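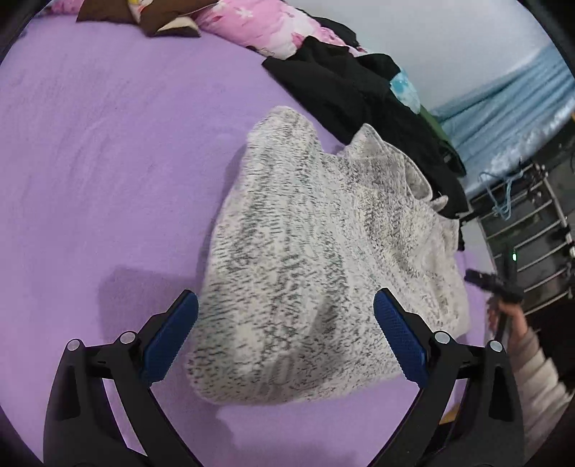
Flindon Investment Club
Minutes, 7 Nov 2022

In the chair: Azadeh Ghorbani. The October minutes were agreed with one correction: we sold the Lirkeck shares before the dividend date, so no payment is coming.

1. Portfolio
The club account stands at $3,126 after last month's contributions, plus $363 in cash waiting to be invested. Azadeh was delighted to report our best month since spring, mostly thanks to Asadi, and there was a cheer when the chart went up! Basuteck slipped again, but nobody wanted to sell at this price and we hold.

2. Basuteck quarterly report
We had a really lively half hour on this one. Sales were up, margins were down, and the company has borrowed to pay for its second warehouse. Several members had read the whole report (footnotes too, which was great to see) and disagreed about how much the debt matters. Azadeh walked everyone through the cash flow statement line by line, and the newer members asked terrific questions. Agreed to look again when the next figures come out.

3. New purchase
Two ideas were put forward: adding to Asadi, or buying back into Lirkeck now that the price has dropped. Asadi won on a show of hands. The order will be for the $363 in cash and no more. Lirkeck stays on the watch list.

4. Stop-loss rule
Long discussion, no decision. Some would like an automatic sale after a 20% fall, others prefer to talk first. Both sides will write up half a page for the next meeting.

5. Beginners' evening
Wonderful response to this! It will run in January and cover how to read a stock quote, what a price-earnings ratio tells you, and how to place an order. Azadeh will lead and would love a helper for the practice trades. Bring your own calculator.

6. Any other business
Log-in details for the broker's site have changed. Ask Azadeh for the new ones in person, please, no emails.

Actions
Azadeh: place the Asadi order, book the room for January.
All: read the Lirkeck annual report before we next meet.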